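小さな宿「ヘイルズネス」、朝食室を広げて営業再開へ　長期滞在向けの部屋も新設

2020年4月17日(金)

港を見下ろす坂の途中にある朝食付きの宿「ヘイルズネス」が、冬のあいだ続けてきた改装をほぼ終え、夏以降の宿泊予約の受け付けを始めた。当面は旅行そのものが難しい時期が続くため、実際にお客を迎える日はまだ決まっていないが、女将のジャルワン・パンヤシリさんは「部屋の支度だけは先に済ませておきたかったんです。いつ玄関のベルが鳴っても、お茶くらいはすぐ出せるように」と、電話の向こうで朗らかに話してくれた。

ヘイルズネスは客室8室のこぢんまりとした宿で、もとは船具商ルミュー家の住まいだった建物を使っている。常連のあいだではいまも「ルミューの家」で通っていて、駅前のタクシーにもそのほうが伝わりやすいらしい。階段の手すりや二階の廊下のきしむ床板は昔のままで、今回の改装でもそこには手を付けなかった。床板については大工さんから張り替えを勧められたそうだが、「夜中にお客さまが起きていらしたのが分かるので、あの音がないと私が落ち着かないの」とのこと。泊まったことのある方なら、思わず頷いてしまう話ではないだろうか。

いちばん大きく変わったのは一階の朝食室である。これまでは席が足りず、連休の朝など二回に分けて案内していたが、隣の物置との壁を取り払い、全員が好きな時間に座れる広さになった。窓が一つ増えて、港に入ってくる船もよく見える。名物の厚焼きのパンケーキと、ジャルワンさんの故郷の味だというお粥は引き続き選べるほか、早立ちの人には前の晩に頼んでおけば包んで渡してくれるサービスも始まる。こちらは以前から一部の常連にだけこっそりやっていたもので、このたび晴れて正式な献立に載ることになった。

客室のほうは、二階の角部屋が長期滞在用に改められた。小さな流しと書き物机が付き、四泊以上から利用できる。また、宿泊者から何年も要望のあった枕元のコンセントが全室に入った。充電のたびにベッドを動かしていた方には朗報である。シャワーの水圧も見直したそうで、三階の部屋でもきちんと熱い湯が出るという。ただしエレベーターは今回も見送られたので、足に不安のある方は予約のときにひとこと伝えてほしい。一階の部屋を優先して回してくれる。

予約の窓口には、三月から宿泊予約サービス「パスティックス」が加わった。電話と葉書だけで長年やってきた宿なので、ジャルワンさんは初めのうち画面の前でずいぶん難儀したようだが、いまでは返信の早さが自慢だという。もちろん電話での予約もこれまで通り受け付けている。日程の変更は何度でも無料で、春に泊まる予定だった人の予約もそのまま夏以降へ移せる。すでに移した人の中には、日にちを決めずに「暖かくなったら」とだけ書いてきた方もいるそうで、その葉書は帳場の壁に貼ってあるとか。

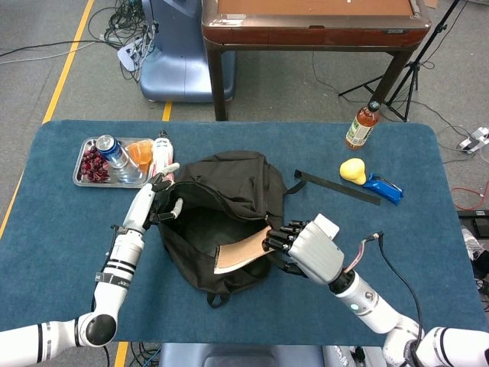
口を大きく開いた黒い布製のバックパック。

荷物の預かりも少し便利になる。到着日は朝から、出発日は夕方まで、帳場の奥の棚で無料で預かってくれるので、身軽になって市場や灯台まで歩きに行ける。徒歩の旅の人が多い宿だけに、これを待っていた方も多いだろう。坂の下の停留所「ロカール」からは236番のバスが灯台方面へ出ており、灯台までは40分。帰りの最終が早いので、時刻は宿で確かめておくと安心である。自転車で来る人のために、裏庭には屋根付きの置き場もできた。坂の上りはなかなかこたえるが、停留所から宿の玄関までは300メートル、休み休みでも知れた距離である。

営業再開の日取りは、決まりしだい宿の玄関先とパスティックスの案内欄で知らせるという。朝食室の壁の色だけはまだ迷っている最中で、薄い黄色と白のどちらがいいか、常連の方からの意見も歓迎しているそうだ。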